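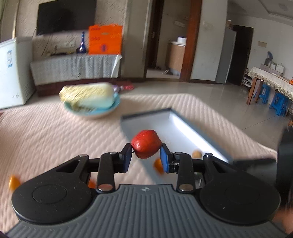
Waiting at Fostgate, again

Quick one tonight, typing on the phone in the cab so forgive the spelling.

October and the line for the Fostgate crossing is back past the weighbridge, past the tire shop, nearly down to the bend where the road drops to the river. I joined it with a load of cooking oil on board, Nudine drums, shrink-wrapped, all papers in order as far as I knew. That was 4 nights ago. I have moved maybe the length of a soccer field since breakfast. Engine on, roll, engine off. Sleep a bit. Somebody honks, roll again.

People ask me in the comments why I don't just go by the north road. I did go by the north road, in spring. Bridge limit. You get there and they weigh you and turn you around and you've burned a day and a half of diesel for nothing. So no.

What is holding it up

Depends who you ask. Three versions so far.

The clearing agents say the system is down. It goes down in the morning, comes up after lunch, goes down again when the stamps are getting going. When it's down they write everything in a book, and when it's up they have to type the book in before they take anyone new. So an hour down costs you two, easy.

The drivers coming the other way say the scanner is broken and every sealed load is being opened by hand. I believe this one a little more. I walked up to the gate yesterday and there were two trailers with the doors open and cartons all over the concrete, guys sitting on them.

And the woman who sells airtime says it's the fee. There's a new road fee, $200 a truck, cash only, exact, and no change given. Half the line didn't know about it. So they get to the window, they don't have it, they have to go back to town for a bank machine and the truck just sits there in the lane. Can't go around it. One lane!

I had the money because my dispatcher at Alaoui texted me about it the night before I left. First useful text I've had from that office all year. Thank you, office.

The numbers, such as they are

I don't trust numbers at the border but here is what's going around. The notice taped up at the agents' building says 1,700 trucks cleared last month, both directions. Same notice for the month before, still taped up underneath it if you lift the corner, says 3,000. So it's not that there's more of us. They're clearing fewer. I'd like the people who keep blaming "congestion" on the radio to come lift the corner of that paper.

What it costs

My pay is per trip. Doesn't matter if the trip is six days or sixteen. Fuel's covered, waiting isn't. Food at the line is double what it is in town and the water truck only comes in the evening, when it comes. Showers behind the tire shop, you pay by the bucket. I'm not complaining about the shower guy, he's the only thing here that runs on time.

The ones I feel bad for are hauling fresh stuff. There's a whole group from Fundel with tomatoes and peppers, no refrigeration, just vented sides and a tarp. By the second day they were already selling crates off the back to anyone walking past, for whatever they could get. I bought a bag. Made a stew on the little burner with onion and the last of my dried fish, enough for me and the two trucks behind. Good stew. Felt wrong eating it to be honest, that's somebody's season.

Their buyer on the other side gets to refuse the load if it's late, it's in the contract. The border doesn't pay, the buyer doesn't pay. So the grower pays, or the driver if the grower can get away with it. I've seen it go both ways.

Things that would help (nobody asked me)

A second lane. Even gravel. Just somewhere to pull out a truck that has a paper problem so the ones with no problem can go by.

Put perishables first. They do this at other crossings, there's a sign for it here too, faded, pointing at a gate that's chained shut with weeds growing up through it. I've never once seen it open and I've been doing this route a long time.

Tell people about the fee before they leave home. Radio, text, a board at the last fuel stop, anything. And take cards.

Lights. It's pitch dark from the tire shop on and people lose stuff. Spare wheels mostly. The truck ahead of me lost both batteries while he was asleep in it. We pushed and pulled him along with a strap for most of a day untill a guy came out with replacements, not cheap ones either.

Toilets. Won't go on about it.

If you're coming this way

Bring the fee in exact cash. Bring more water than you think, and a second phone battery. Get your agent's number written on actual paper. Check the seal number against the papers yourself before you leave the yard, all of it, every digit, I've watched a man get sent back over one wrong 7.

Keep your place. If you leave the cab to eat, tell the truck behind you, or you'll come back and find three trucks in your gap and no one who remembers how they got there. There was nearly a fight over that this afternoon. Shouting, a shoe got thrown. Settled down once the water truck showed up.

Don't pay the kids who say they can move you up. They can't. They'll take the money and walk toward the gate looking very busy.

Update, 5 a.m.

Moved! Eleven places in one go, no idea why. Somebody said the system came up in the night and stayed up. I can see the gate lights now and the flag. Two of the Fundel trucks went through in the same push, still had maybe half a load each under the tarp. Hope the buyer takes it.

My agent wants the packing list again, third time. I sent a photo, he says it's blurry, I sent another. He now says he needs the original so I have to walk it up there and walk back, and of course that's exactly when the line will decide to move. Guy behind me has a relief driver with him and says he'll roll my truck up if it goes. I gave him the keys. You do things at a border you'd never do anyplace else.

Coffee's on. Will post from the other side, if the signal there is any better than last time, which it wont be. Someone asked about the clutch, it's fine, still slipping a little on the hills, getting it looked at when I'm home.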